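Sanctions Need an End Date Written Into Them

The usual complaint about trade sanctions is that they are too weak. The second most usual is that they hurt the wrong people. Both can be true of the same measure, and both get plenty of attention. I want to raise a duller problem, one of drafting. Most sanctions orders say in great detail how they begin and almost nothing about how they stop.

Take the measures against Turkum, which have now been in force for 8 years. The original list had 301 names on it: ministries, two banks, a shipping registry, a number of army officers and the companies they were thought to control. The list today has 2,461. I have read the additions, which are published in batches, and the reasons given for each entry are usually one line long. Many of the later ones say only that the firm is "associated with" a firm already listed. The firm already listed is in some cases associated with one that has since been dissolved.

A list that grows this way has stopped being tied to a demand. The first order named conditions. Turkum was to pull its troops back from the river crossings and let the monitoring mission return. The third order repeated those conditions in a footnote. The current consolidated text does not contain them. A government in Turkum that wanted to comply tomorrow would have to go to the archive to learn what it was being asked to do.

This matters because sanctions work, where they work at all, as an offer. The target is told that a cost will be lifted in return for an act. If the target does not believe the cost will be lifted, the act buys it nothing. Officials on the other side read our legal texts closely. They can see that removal requires agreement from every member state, that no date forces the question, and that a firm trying to clear its name waits longer than most firms can survive.

The Bjarnason case is the one lawyers bring up. Bjarnason sold pumps to a water utility in Turkum and was listed when the utility was placed under a military governor. It ended the contract within the month. It stayed listed through 2 rounds of review, and by the time it came off it had lost its insurer and its main bank. Banks do not wait for the detail. They see a name, they close the account, and they are slow to open it again.

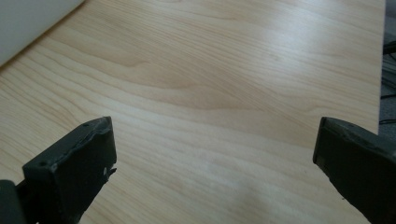
Preben Brøndum objects that a fixed end date would simply tell the other side how long to hold out. He makes the point about Farano, where an early freeze on state assets was due to lapse in April and the government there, by his account, did nothing at all in the months before except move money and wait. An order with no end date, he argues, at least denies them a calendar.

It is a fair objection and I do not think it can be waved away. Farano did wait. But the weakness in that freeze was that renewal had been left to the last meeting before it ran out, on a Sunday evening, with one member state openly trading its vote for something unrelated. A date is only a gift to the target when everyone can see that renewal is in doubt. If renewal is the expected result unless stated conditions are met, and the conditions are on the same page as the date, the calendar presses on the target as much as on us.

Tatsuya Katayama has proposed something close to this in his paper on the Tidow measures. Each order would carry its conditions in the body of the text, and each condition would be paired with the specific restriction that falls away when it is met. Troops leave the crossings, the shipping ban ends. Monitors return, the banks are released. The order as a whole would expire after a set period unless renewed with a written finding on every condition. Entries added later would have to cite the condition they serve.

I would go a little further on that last point. An entry that cites no condition should lapse by itself at the next renewal, without a vote. The burden ought to sit with the office that wants to keep the name — it has the files, and the listed firm generally does not.

None of this would make the measures softer. Arms dealers would stay listed for as long as there was a finding against them. The Turkum order could be renewed next week in full, provided someone first writes down what it is for.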